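Guthrie Foundation Small Grants Program
Progress Report: Skimov Community Meals Project

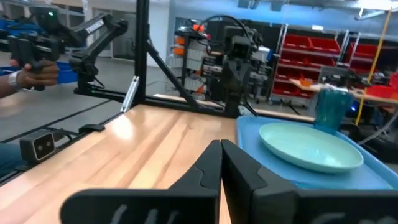
Plate and cup on a light blue tray, Skimov dining room.

Submitted by: Ehsan Khokhar, Project Manager
Date of submission: 10/17/22

Purpose of this report

This report covers the second phase of the Skimov Community Meals Project, funded by the Guthrie Foundation. It describes work completed under the grant agreement, changes made to the approved plan, and matters on which the Foundation's guidance is requested.

Background

The project provides a midday meal to older residents of Skimov and the neighboring district of Mukach. Meals are served in the Skimov dining room and delivered to residents who are unable to travel. The grant supports kitchen wages, food purchases and the cost of delivery. Rent and utilities are met by the district office and are not charged to the grant.

Service delivery

During the reporting period, 383 residents were registered with the project. Attendance in Skimov remained steady through the summer. Demand for home delivery in Mukach rose sharply in August, when the local bus route was suspended for road repairs, and a second delivery run was added at short notice. The bus route has been restored, but many of the residents who moved to home delivery have asked to remain on it. The project has agreed to these requests for the present.

The kitchen now works from a four-week menu, which replaced the earlier two-week menu. Soft-food and low-salt meals are prepared on every serving day. Residents asked for smaller portions with the option of a second helping, and this has been adopted in the dining room. The same arrangement is not practical for delivered meals.

Staffing

The assistant cook position was vacant for part of the period and has been filled. All kitchen staff have completed the required food safety training. Two drivers are employed on a part-time basis. Cover for driver absence remains weak, and on 3 occasions deliveries reached Mukach later than the agreed time. Families were informed by telephone in each case.

Purchasing and budget

Food prices exceeded the estimates in the original application, particularly for cooking oil, eggs and dairy products. The project changed its dry goods supplier to Noletik after seeking new quotations. Savings on dry goods have offset part of the increase. Fuel costs for the additional delivery run came to over $1,000 and were charged to the contingency line, as permitted by the grant agreement. No other transfers between budget lines were made.

Matters for the Foundation's attention

The project requests approval to retain the second delivery run through the end of the grant period, with the cost met from unspent wages for the assistant cook position. A revised budget will be supplied on request.

The replacement of the dining room's older refrigerator has been deferred to the next phase. Repairs have been carried out and the unit remains in use.

Planned work

In the coming phase the project will update its register of residents, review the Mukach delivery schedule and recruit a relief driver. The yearly resident survey will be issued in large print and returned through the drivers or at the dining room. Its findings will be included in the next report.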